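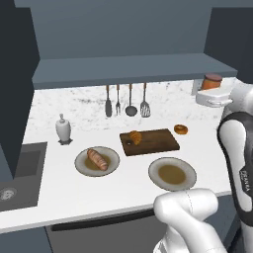
Fig. 1. Utensils hung under a shelf, at the back of the counter (computer rendering).

Unit 3: Storage and reach in small kitchens
Household Planning, Milthorpe Evening School
Notes by Dragica Radulović

Reading for this unit: Softić, chapter on work surfaces. Skip the section on pantries, we come back to it in June.

1. Reach zones

Every stored item sits in one of three zones. The near zone is what you can touch with your elbows at your sides. The far zone needs a straight arm. Anything past that means bending, stretching or a step stool. Items used daily go in the near zone, items used weekly in the far zone, and the rest wherever there is space.

Zones belong to a person and not to a room. Two adults sharing a kitchen may differ by a whole shelf. Measure the person who cooks most, in the shoes they cook in, and write both measurements on the plan.

2. Taking an inventory

Before moving anything, write down what the household owns. Use one line per item: what it is, where it is kept now, how often it is used. Do not trust memory for the last column. Keep a tally on the cupboard door for 17 days, including at least one meal with guests.

In the Aswood apartment we used as a case last term, the list ran to 260 items. Only 33 of them were touched during the tally. The owner, Ilir Milošević, had been planning to add a cupboard. He moved the baking pans to the hall closet and dropped the idea.

3. Open and closed storage

Open storage is quick to use and shows at once when something is missing. It also collects grease and dust, more so near the stove. Hanging tools, as in Fig. 1, leaves drawer space free but uses up wall. Check the clearance below the longest tool before fixing a rail.

Closed storage stays cleaner and hides clutter. Deep cupboards lose things at the back. Pull-out trays help, though they take up some width on each side.

4. Assignment

Draw your own kitchen to scale and mark the zones for one named user. Attach the inventory and the tally. Kastriot Perić has spare graph paper in the office. Late plans go to Krisztina Mészáros, who is marking the second group.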